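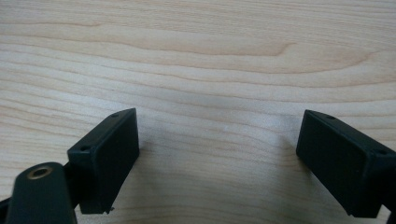 Filed under: Household Notes

The dining table has been in service since November, and several readers have written to ask whether I would recommend it. A fuller account than the one I gave in the comments seems due.

The purchase was made from Samley after a comparison with a similar model from Pretel. The Pretel table was priced at 524 dollars and the Samley at 488, delivery included in both cases. The difference was modest and did not decide the matter. The Samley has rounded corners, and our passage from the kitchen to the window is narrow enough that every member of the household has at some point walked into the old table at hip height. Bruising has since ceased to be a topic of conversation.

The finish is pale, with a long grain that moves across the top in shallow waves. In one area it darkens and tapers off almost like a flame. I had been concerned that so light a surface would show every mark. It does show tea, and it shows pencil. It is forgiving of crumbs, which may not be counted as a virtue by everyone. The care sheet supplied with the table advises a damp cloth followed promptly by a dry one, and this procedure has been followed after each meal. One ring remains from the first week, near the wall end, where a guest set down a hot mug before the coasters had been unpacked. Siv Engström, who has restored a good deal of furniture and whose opinion I sought by telephone, advised leaving it alone for a season before attempting any remedy. I have left it alone.

There is also a small metal grommet let into the top toward the far edge. The table is evidently sold for office use as well as for dining. I considered requesting a version without it and was informed that there was none. It has proved useful on the evenings when the table serves as a desk, and at dinner one simply stops seeing it.

On the matter of setting the table, the household has adopted a simplified arrangement. Linen was retired last year. Each place now receives a striped placemat in gray and white, a round white plate with a raised rim, and a fork and knife. The mats are from Serrano and were purchased in a set larger than required, on the reasoning that at least one would be lost to beetroot. The stripes are of practical assistance to the younger members of the family, who have been taught to run them from the far side of the table to the near side and who correct adults on the point.

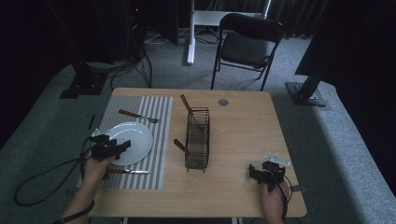 A place at the table, with the wire basket for cutlery alongside.

The black wire basket was the subject of some disagreement. My position was that cutlery belongs in a drawer. The opposing position, advanced by Gemechu Worku during a visit and immediately taken up by everyone else, was that a basket on the table saves repeated trips during the meal. A trial was agreed upon. The basket, an Elosero, cost 10 dollars and is tall and narrow, so that it occupies little of the surface. Handles stand well above the rim and can be reached without looking. The open grid has the further advantage that nothing collects unseen at the bottom, as was the case with the ceramic jar it replaced.

I will record two reservations. The first is that utensils lean outward when the basket holds only a few, and a sleeve will occasionally catch on one. The second is that the basket must be lifted and the table wiped beneath it, a step that is readily omitted by whoever is on duty — myself included, on a Thursday.

The brown handles were chosen to sit well with the wood. They are washed by hand. I have asked that they not be left standing in water, and compliance has been good on the whole.

Readers have also asked about chairs. The present chairs belonged to the previous table and are slightly too low for this one. A cushion has been introduced at one place as an interim measure. Replacements are under review, and I would be grateful for suggestions under 50 dollars apiece, with or without arms.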